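Section 4. Placement and First Run

This section covers positioning the Tratis 326 dehumidifier, connecting the drain hose, and completing the first drying cycle. Read Section 2 (Electrical Safety) before you start. The steps apply to both the floor version and the wall-bracket version unless a step says otherwise.

4.1 Choosing a position

1. Leave the unit standing upright for at least four hours after unpacking. If it was carried or stored on its side, leave it overnight.
2. Choose a level floor that will carry the weight of the unit with a full tank.
3. Keep the air inlet at the back at least one foot from walls, curtains, and shelving.
4. Point the outlet louver toward the open part of the room.
5. Keep solid wood furniture, musical instruments, and framed paper out of the direct outlet stream. Air leaving the louver is drier than the room average, and wood that dries on one face can cup or split along the grain.

Note: A tabletop with a clear finish on the upper side only is more likely to move than one sealed on both sides. Place the unit so that the outlet air passes well above or well to the side of it.
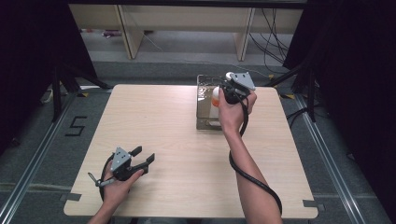
Wissam Haddad: Step 5 should mention drawers too. I had the louver pointed at a pine chest for one winter and two of the drawers dropped loose in their runners. Turning the unit a quarter turn fixed it, and the drawers were snug again by spring.

Caution: Do not operate the unit in a closet, under a stairway with the door closed, or in any space where the inlet and outlet air cannot mix with the room.

4.2 Connecting the drain hose (optional)

The tank can be used alone. For continuous running, fit the hose supplied in the accessory bag.

1. Switch the unit off and unplug it.
2. Remove the tank and set it aside. Empty any water first.
3. Pull the rubber plug from the drain port. Keep the plug; you will need it if you return to tank use.
4. Push the hose onto the port until it meets the collar, then slide the spring clip over the joint.
5. Run the hose downhill for its full length. A loop or a rise will hold water and the unit will shut down with code E4.
6. Put the tank back. The float switch must close for the compressor to start, even with a hose fitted.

Caution: Do not join the hose to a waste pipe without an air gap.

4.3 Setting the humidity

1. Plug in the unit and press POWER. The display shows the present room reading for five seconds.
2. Press SET. The target value flashes.
3. Use the arrow keys to choose a target. The factory setting is 54 percent, suitable for most living spaces and workrooms.
4. Press SET again to store the value. If no key is pressed for ten seconds, the previous value is kept.

Do not set the target below 40 percent in rooms with wood floors or furniture. For basements with bare masonry, start at the factory setting and lower it in small steps, one step per week.

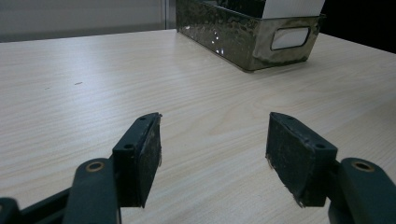 One owner in Skinddale wrote that the display read several points higher than a separate hygrometer on the opposite side of the same room, and asked which of the two to trust. Both may be right. The built-in sensor sits behind the inlet grille and reads the air at floor level. To compare instruments, place the second one on the floor next to the inlet and wait one hour with the fan running and the compressor off (FAN mode).

If the readings still differ, apply an offset:

1. Hold SET and the down arrow together until OF appears.
2. Enter the difference with the arrow keys.
3. Press SET to store.

The offset is kept when the power is off. It is cleared by a factory reset.

4.4 First drying cycle

1. Close windows and outside doors.
2. Select AUTO and leave the fan on HIGH.
3. Check the tank after the first two hours. In a damp room it may fill quickly at first.
4. When the room reaches the target, the compressor stops and the fan continues for three minutes. Do not unplug the unit during this time.
5. Clean the inlet filter at the end of the first cycle, then every two weeks. Construction dust shortens this interval.

The hour counter shows SRV at 4000 hours of compressor time. See Section 7 for service.

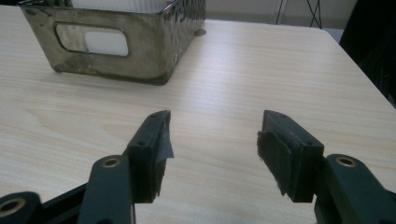
Condbridge, 13 Nov 2023

Amendment to Section 4. The following changes apply to printed copies of this guide:

4.2, step 4: the spring clip replaces the screw clamp shown in earlier copies. Screw clamps already fitted may stay in place.
4.3: the ten-second time limit was previously given as five.
4.4, step 4: do not restart the compressor within three minutes of a stop, including after a power failure. The control board enforces this delay.

Replacement pages will be sent with filter orders from December. Requests for pages in other languages go to the Kazlauskienė service desk, with the serial number from the rating plate.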